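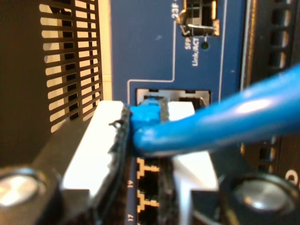 Rosaura Carhuamaca replied at 09:40: The entry for Flekholm gives the wrong side of the road. It says the house stands on the south side of Montes Lane, and the map pin agrees with it, but the house has always been on the north side, next to the chapel wall. The plot number is wrong as well. It shows 100 and the deeds have 105. Could both be put right before the August walk leaflet goes to print?

Status: open
Area: Wastmont house histories, street listings
Priority: normal

10:15 – Checked the live page. It reads "Flekholm, south side, plot 100". The printed street survey, which the listing was typed up from, has "north side, plot 105". Plot 100 belongs to Hadau, the house opposite.

10:50 – Compared the two records in the database. Flekholm and Hadau share the same location reference, so both pages pull their side of the road and plot number from Hadau. The text lower down each page (builder, sales, later owners) is stored separately and is correct for both.

11:30 – Gave Flekholm its own location reference and typed in the side and plot number from the survey. Saved. The page still shows the old details.

11:45 – Cleared the page cache. Flekholm now shows north side, plot 105. Hadau unchanged. The map pin is still on the wrong side.

13:20 – The pin comes from a separate file of grid points. Tried uploading a corrected file and got error 500. Tried again with the same result. The house name had a stray quotation mark after it in the new row. Removed that and the upload went through.

13:35 – Pin now falls on the north side, by the chapel wall. Asked for a check.

14:10, Rosaura Carhuamaca: Page and pin both look right to me. The sale notice at the foot of the page still has the caption for Hadau, though. The notice is for Flekholm – the name is in the second line of it.

14:25 – Caption corrected. Searched the listing for other houses sharing a location reference and found 2 more records, both on the Hadau side of the lane. They are a house and its former coach house on one plot, so they have been left as they are.

14:40 – Leaflet text still to be changed by hand, as it was copied from the page before the fix. Ticket stays open until the new proof is in.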